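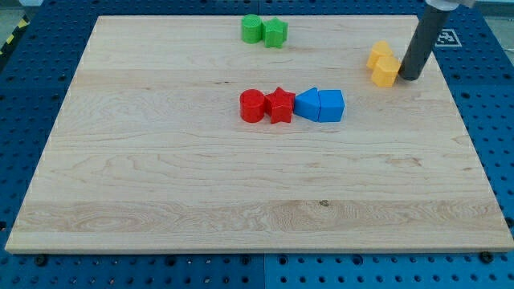 Shape blocks (also sorting blocks, color blocks) are small plastic pieces made in plain solid forms and a few strong colors, used for sorting, matching and early building. Common forms: cylinder, cube, triangular prism, star. Common colors: red, blue, green, yellow. Usually sold as loose sets, sometimes with a tray or a lidded box.

Use

Sorted by color or by form. Color is the usual first task, form comes later, as a red cylinder and a red star have to be split up again. Blocks are also put in rows or pairs, sides touching, on a board or table top. A flat wooden board keeps the set together and gives a plain background. Stars are the hard ones to line up, the points get in the way of the next block.

Flat-topped pieces stack. Triangular prisms stack badly unless laid on a side.

Sets

The Morno set, designed by Belmiro Prata, was sold by Tetura in two sizes. First run was 300 boxes, later runs came to 1,667. Early cylinders had a smooth top; a fine texture was added after complaints that they slid. Spare peices were sold singly for a time. Rosalía Bravo's catalog of the sets lists over 812 color and form variants by all makers, though some are thougt to be the same mold in a new shade.

Care

Warm water, mild soap, towel dry. No dishwasher for older sets, colors fade. Star points collect dirt, use a soft brush.

See also: Pegboard, Shape sorter, Stacking toy

Page last changed June 17, 2020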